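Open door at the Jillitz lab: "First we let it fail in the simulator"

By Esmaeil Hashemi
2026-01-07

When I came to the robotics lab in Jillitz, the visitors were already standing close to the big screen and Jana Schwerdtfeger was explaining drawers. She leads the small group that works on household tasks, and the open day was her idea. "People come and expect a robot that dances," she told me later in the kitchen. "We show them a drawer. Some are disappointed for five minutes, and then they start to ask very good questions."

The group has nine members. They call their software Surnuria, after a village where two of them once spent a holiday in July. Most of the work is done in simulation, and the demonstration on this day was also in simulation, projected large enough for the back row. 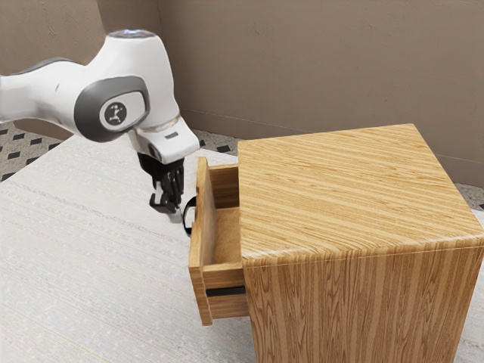 Reading time: 2 minutes

I asked Schwerdtfeger why a drawer is so difficult. She took a moment before she answered. "For you it is one movement. For the arm it is many decisions. Where is the handle? From which side do I come? How much do I pull before I let go?" In the rendered room on the screen there was a white arm with a black gripper, next to a wooden cabinet with its drawer partly open. The handle is a small black one, and the fingers have to come down to it from above, close to the table.

Her colleague Naveed Orakzai builds the virtual rooms. He is responsible for the wood grain, the floor tiles and the soft shadows, and he is a little proud of them. "Jana says the arm does not care about nice wood," he said. "But the camera cares. If all my cabinets look the same, the program learns my cabinet and not a cabinet." He changes the surfaces and the light between the training runs, and he showed the visitors a list of 40 variants. A boy in the first row wanted to know if he could order a pink one. Orakzai wrote it down.

Each group of visitors had 15 minutes, which was too short. Ngozi Amadi, a carpenter from Jultham, stayed for two rounds. She asked what the program does when a drawer is stuck from damp weather. "Then it pulls like a stupid person," Schwerdtfeger answered, and the room laughed. She explained that friction in the simulator is still too friendly – real drawers are much worse.

Amadi was not fully convinced. "I would like to see it with an old cabinet from my workshop," she told me at the coat rack. Schwerdtfeger has accepted the offer, and they have exchanged telephone numbers.

The next open day is planned for July. Orakzai hopes that the pink cabinet will be ready by then.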